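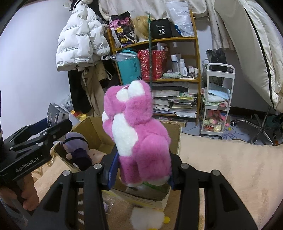
2 min read

The Toy Box and the Curved Shelf

We moved to Evthorpe in March, and I promised myself I would keep a little gallery of the back bedroom as it came together, mostly for my sister Fernanda Teixeira, who lives in Sultport now and keeps asking how it's coming along (she slept in that room for 13 nights last summer and feels she has a say in it, and I think she's right).

So we begin with the toys, as everything in this family seems to. The pink and white bear-like toy goes by Mahama, a name my daughter came up with when she was very small and has never once explained to any of us. It has white patches on its muzzle, its belly and its paws, and it's as fluffy as you could want a bear to be. The cardboard box with its flaps up is the one we use for toys that are on their way from one room to another, and the doll with the purple hair is in there too, leaning against the side in her dark purple outfit. I'm very fond of her! Down at the bottom there's a white fluffy fellow with a yellow foot, whose name changes by the month, so I won't try to put it in writing.

Now for the shelves, which are my favorite thing in the room. They're wooden, with a curve to them and a lovely yellowish color, and I had been looking for something with a bit of a bend in it for ages. I finally found them at a house sale out past Vurnum, marked at 85 dollars, and I came home with them for 71 and a very sore back. The top is the dress-up department: the blonde wig, the black tote with the bright cartoon prints, and the cosmetic case that says 40 COLORS on it, which gets opened every time there are cousins in the house.

The middle is meant to be mine. That's where the white skincare bottles and little jars live, along with a red gift bag with gold speckles that I can't bring myself to use up (I do this with every nice bag, and so did my mother). Books and magazines go down low, where small people can get at them, and they come out in a heap and go back in a stack, usually after supper.

Next I'd like to do something about the bottom shelf, and Fernanda has already sent me 30 pictures of baskets. I'll put up more when I've picked one.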